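Perguntas frequentes: aquisição de células robotizadas Dritell

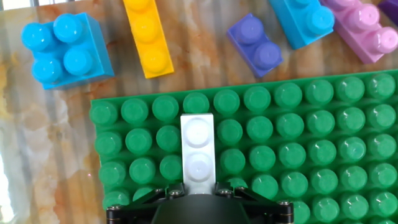
Quem pode apresentar um pedido de equipamento?
Qualquer unidade com rubrica orçamental aprovada até julho.

Que prazo de entrega deve ser previsto?
Cerca de 60 dias após a adjudicação. A instalação exige mais três dias úteis.

O preço inclui pinças e peças de treino?
Não. As pinças e os conjuntos de blocos são orçamentados em separado, na rubrica de consumíveis.

A quem se dirigem os pedidos de esclarecimento?
A Maksym Hrytsenko, Gabinete de Compras.

37 partilhas
3 comentários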